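FOR IMMEDIATE RELEASE
3 April 2024

Hladun Home Opens Its Cleaning Cloth Workroom in Bredthorpe to Neighbors and Shopkeepers

BREDTHORPE. Hladun Home, the family firm behind the Tondine line of household cloths, is delighted to announce a spring season of open mornings at its workroom on Zurnby Lane, where visitors are invited to come in, roll up their sleeves and spend a happy hour or two with the everyday business of wiping, folding and putting away.

The mornings grew out of a small trial in January, when the firm asked a handful of local shopkeepers to bring in the cloths they used at home and talk about them over coffee. The talk went on well past lunch, and it was plain to everyone at Hladun that people have a great deal to say about texture: what feels pleasant in the hand, what drags on a tabletop, and what ends up at the bottom of the bucket under the sink.

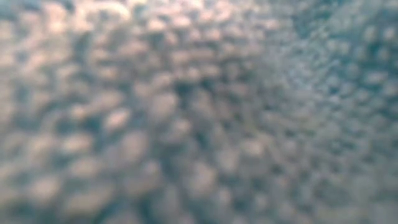
Tondine News, Issue 43

"My grandmother could tell you what a cloth was good for with her eyes shut, just by rubbing it between her thumb and finger," said Vasylyna Vasylenko, who founded the firm with her cousin and still answers a good share of the mail herself. "We want people to touch things before they buy them! Bumps, ribs, loops, fuzz, all of it. You learn more in a minute of that than you do from the back of a package, and I say that as the person who writes the backs of our packages."

Each open morning begins at 9 with coffee and a look through the sample drawers, which hold 32 different weaves and knits gathered over the years, including a few that never made it into the shops and are still fondly argued over. After that, guests move to the worktables for the practical part. There are cloths in cheerful colors to try out, spray bottles close by, and plenty of time to practice the quick shake and fold that Hladun recommends before a cloth goes anywhere near a shelf.

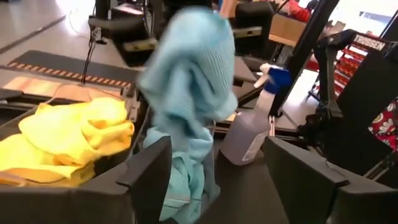 The folding part tends to be the favorite, and guests are warmly encouraged to bring their own methods along. Some people fold in quarters and turn to a fresh side as they go, others bunch the cloth up and get on with it, and the firm has good friends in both camps.

"I was a buncher for most of my life," said Fedir Kushnir, who leads the mornings and looks after the sample drawers. "Now I fold, mostly, except for windows. I like hearing how other people do it, and I've changed my mind more than once on the way home."

Open mornings are free and last 2 hours. Places should be reserved ahead of time at the workroom or through any shop that carries the Tondine line. Children are very welcome with a grown-up, and there is a low table with a basin set aside for them. Guests may bring a favorite old cloth from home if they would like it compared with the samples.

About Hladun Home
Hladun Home makes and sells cloths, dusters and dish towels under the Tondine name from its workroom in Bredthorpe. Press visits can be arranged with Vasylyna Vasylenko at the Zurnby Lane address.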